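**Ticket 971 – Ants in break room, Stondholm building, ground floor**
Status: monitoring
Priority: normal

**Reported problem**
Small brown ants along the baseboard behind the fridge, with a second trail from the window to the sink. Worst before 8 a.m. Staff had been using a store-bought spray for a week. The trail went away for a day and came back in a new spot each time.

**Log, March**

First visit. Pulled the fridge out. Found sugar spilled under it and a gap where the water line goes through the wall. Cleaned the floor and wiped the trails with soapy water. Asked staff to stop spraying, as it keeps ants away from the bait. Set four Kidia bait stations – two behind the fridge, two under the sink.

Second visit. Heavy feeding at the sink stations, none at the fridge. Replaced the sink stations. Sealed the water line gap with Karkodis filler. Window trail still active.

Third visit. Followed the window trail outside. It runs down the wall to a nest under the paving by room 409. Placed two outdoor stations there. The shrub by the window touches the wall, so ants can still get across. Passed the trimming to Antoniuk, the grounds contractor, under ticket 500.

Fourth visit. No ants at the sink. Three at the window at 7:30 a.m. Indoor stations left in place.
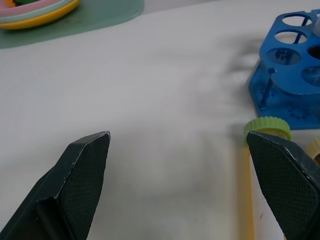
*Gripper fingers open over a white table.*

**Still to do**
- Trim shrub back from wall (ticket 500, not started)
- Check outdoor stations again in two weeks
- Move sugar and cereal into containers with tight lids
- Empty the trash every evening, including the small can by the door

Do not close until the shrub is cut. Ticket 400 was the same window last year and was closed with the shrub still against the wall.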